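Tridum handset: modem drops off the bus after suspend

Board index > Open phones > Kernel and low-level

multwood_user
Posts: 414
Wednesday

I have a Tridum, second hardware revision, running the Sutter image with the stock kernel. After a long suspend the modem no longer enumerates. The power rail is up according to sysfs, but lsusb lists nothing and the telephony daemon sits there retrying. A short suspend of a minute or two is fine. Overnight it fails nearly every time.

What I have tried so far:
Disabling USB autosuspend for the modem port. No change.
Toggling the modem reset line by hand. Works perhaps one time in three.
A cold reboot. Always works, but then I have missed the night's calls.

The log shows "device descriptor read, error" 5 times and then the hub gives up on the port.

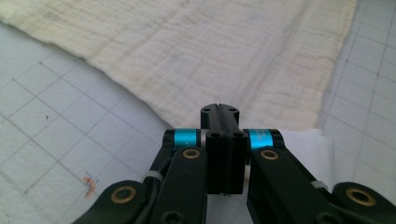
Does the fault still happen if the telephony daemon is stopped before the phone suspends?
It does, at the same rate as with the daemon running, so I have ruled the daemon out.

Leen Tannous
Moderator

Which modem firmware? There was a release in January that changed how the module handles the wake line. On the older one the module goes into its own deep sleep and ignores bus resume if the host has been quiet for long enough. That would fit with short suspends being fine.

Please post the output of the version query and the full dmesg from the resume, not only the lines with errors in them.

multwood_user

Firmware is the one from before January. Full dmesg is on the paste site, link in my profile. The timestamps jump at resume, so don't read anything into the gap.

skinny_kernel

I don't think it is firmware. I have the same phone on the new firmware and get the same thing. The resume path brings the hub back before the regulator has settled. I put a delay of 7 ms in the hub resume and haven't had a failure in 3 nights.

Leen Tannous
Moderator

Three nights is a small sample for a fault that doesn't happen every time. If the regulator were slow, short suspends would fail too, as the rail is switched in both cases. Can you measure it?

skinny_kernel

The rail isn't switched in both cases. Look at the board file. Under a set time the kernel picks the light suspend state and leaves the rail on. It only goes off in the deep state. I put a scope on the test pad under the shield and it takes longer to come up when the battery is low. I can send the trace.
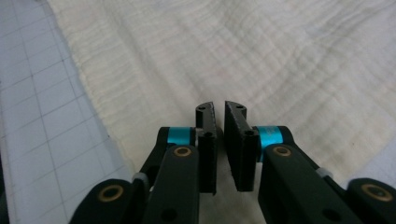

Cream cloth and black gripper jaws, close up.

Leen Tannous
Moderator

Fair enough, I had missed the light state. Please do send the trace. I still object to a fixed delay in the hub driver, though. That code is shared with every other board we build for. The regulator node has a ramp delay property – set it there and leave the driver alone.

Laiba Abbasi

Agree with Leen on where the fix should go. I maintain the Skinico port, which uses the same regulator, and we have carried the ramp delay in the device tree from the start. I never saw the modem vanish on ours, but we also ship the newer firmware, so I can't say which of the two is doing the work.

To multwood_user: if you test, change one thing at a time. Device tree first, old firmware kept as it is. You don't need to rebuild the whole image, an overlay will do. Remember to regenerate the boot image afterwards or the old tree gets loaded.

multwood_user

Overlay applied, firmware untouched. First night: modem present in the morning, registered on the network, one missed text delivered late. I will leave it for the rest of the week.

skinny_kernel

Was it on charge? Mine only failed off the charger.

multwood_user

On charge, yes. All the earlier failures were off it. I'll repeat with the cable out.

Leen Tannous
Moderator

Then last night doesn't count for much. Cable out, battery below half, and note the level when you put it to sleep. I have moved this thread from General and will keep it open until there are results.

multwood_user

Two nights with the cable out. First one fine, second one failed, but with a different message: the port now enumerates and the modem drops off a second later. New log is in the same place as the old one. Going to the January firmware next, overlay left in.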